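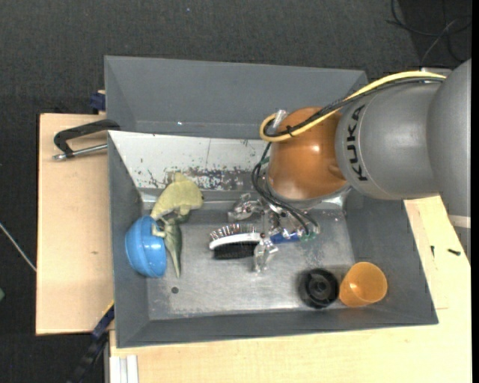
Frequently Asked Questions — Lultgate Community Toy and Household Lending Library

Membership

Who may join the lending library?
Membership is open to any adult who lives or works in Lultgate or in the neighboring towns of Melari and Desmet. Proof of address or employment is required at the time of registration. A pay stub, utility bill or signed lease is accepted. Students living in town during the school year may use a letter from their college.

How much does membership cost?
The annual household fee is $32. Members who receive public assistance pay $11. Fees are not refundable, but a membership may be placed on hold once a year at the member's request.

May children hold their own membership?
No. Children borrow on the account of a parent or guardian, who is responsible for all items checked out.

When does a membership expire?
All memberships run for one year from the date of registration. A renewal notice is sent by email. Members who have not given an email address should ask at the desk for their renewal date.

Borrowing

How many items may be borrowed at one time?
Each household may have up to 11 items on loan. A boxed set counts as one item. Large items, such as play kitchens, folding tables and carpet cleaners, are limited to 2 per household.

How long is the loan period?
Toys, puzzles and games are lent for four weeks. Household goods are lent for one week. Most loans may be renewed once, by telephone or in person, unless another member has placed a hold on the item.

Can items be reserved in advance?
Yes. Reservations may be made through the online catalog, Wirnura, or at the desk. Party supplies and folding chairs should be reserved early in May, when demand for graduation events is high. A reserved item that is not picked up by closing time on the second day returns to the shelf.

I cannot sign in to Wirnura. What should I do?
The user name is the number printed on the membership card, entered without spaces. The first password is the last four digits of the telephone number on file. After five failed attempts the account locks and must be opened again by staff. Accounts cannot be unlocked by email.

Returns and Fees

Where may items be returned?
Items may be returned to the desk in Lultgate or to the Desmet branch during open hours. The Melari location is a pickup point only and does not accept returns. Please do not leave items outside the door. The member remains responsible for an item until it has been checked in.

Are there late fees?
Toys and games carry no late fee for the first week. After that, borrowing is suspended until the item is returned. Household goods carry a fee of $2 per day from the first day overdue.

What if a piece is missing or broken?
Please tell staff at the time of return. Small parts are often found later and may be brought in at any time. Where a part can be replaced, the member is charged the cost of the part only. The highest charge for any single item is $100.

Do items need to be cleaned before they are returned?
Yes. Plastic toys should be wiped with mild soap and water and dried. Cloth items should be returned unwashed unless the tag states otherwise — some fabrics have been damaged by home dryers. Kitchen goods must be free of food and grease. A cleaning charge of $11 applies to items that are returned dirty.

Donations

Does the library accept donated items?
Donations are accepted at the Lultgate desk only. Items must be complete, clean and in working order. The library does not accept car seats, cribs, helmets, mattresses, stuffed animals or anything that has been recalled by its maker.

May I ask that my donation be kept in the collection?
The library cannot promise that any item will be added. Donations that are not needed are passed to other local groups or recycled. A receipt is available on request, but staff cannot assign a dollar value to donated goods.

This page was last revised on April 27, 2018. Questions not answered on this page may be put to staff at the desk or left on the telephone message line.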